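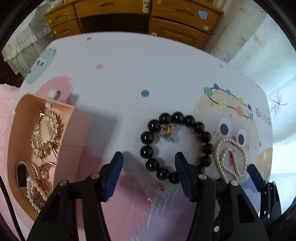

Black beads and a curl of little pearls on the pastel cartoon table.

Okay, I have to talk about sound, because I finally fixed the dialogue in my short and I'm giddy about it! We shot the kitchen scene back in August with the fridge humming away in every single take, and I'd been dragging my feet on the edit ever since.

Then Soledad Ibarra (she cut the trailer for Pletitz, go find it) told me to try Forudeo, a noise cleanup plug-in that sits right on the clip in your timeline. You feed it 2 seconds of plain room noise, it learns the hum, and you pull one slider until your actor sounds like a person again. I stopped at 4 on the dial. At 8 poor Emiliano Cárdenas sounded like he was phoning in from a submarine, so go easy.

My other favorite bit is batch mode. It takes up to 400 clips, and I let it chew through the whole kitchen folder while I made dinner. Everything came back with the same names, so my project relinked on the first try. I may have cheered.

Wind is still a mess. The Joly rooftop stuff will need to be re-recorded, and Emiliano has already said yes if I bring the good tacos. Next up is laying in the music, and I've got a bass line I can't stop humming!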